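Automated order packing at Jokholm

Automated order packing at Jokholm refers to the gradual introduction of robotic picking and bagging at the grocery fulfillment site operated by Seltell in Jokholm. The system handles small packaged goods such as drink cartons, snack boxes and jars. Fresh produce and glass bottles over one liter remain manual.

Background

Before automation, each order was assembled by one packer, who walked the shelves with a cart and filled the bags at a fixed table. The site employed 31 packers in two shifts. Repeated wrist strain and high turnover on the late shift were the main reasons given for the change in the company's internal plan, drawn up by operations manager Grażyna Kurek.

Method

The packing cells were supplied by Lisik and use two-finger grippers. Grasping behavior is learned from demonstrations. A packer holds a hand-held version of the gripper, closes it on an item and carries out the packing motion as usual. The recordings are then used to train the control software, known on site as Ojeda. Packers record demonstrations for up to four hours per shift and are paid the regular rate plus a supplement. 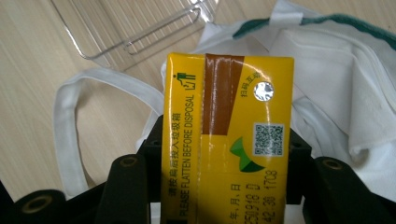 Glossy packaging required more demonstrations than plain cardboard, as reflections changed with the angle of the item. Soft bags were a second difficulty - an open bag rarely holds the same shape twice, and straps may lie across the path of the gripper. Rigid inserts were tested in August and dropped after packers objected to the extra handling.

Effects on staff

The number of full-time packing positions fell from 31 to 23. According to the site's staffing record, the reduction was met by transfers to receiving and by not filling vacancies. Five of the remaining packers were retrained as cell attendants, who clear jams, replace finger pads and decide when an item should be returned to manual packing.

Shift representative Ah-rin Gil has argued that demonstration work should be a separate job grade, given that it requires steady, repeatable movements and is more tiring than ordinary packing. An interim agreement dated 3 Feb 2023 set a rest break after each recording block but left the question of grading open.

See also

Collaborative robot
Learning from demonstration
Order picking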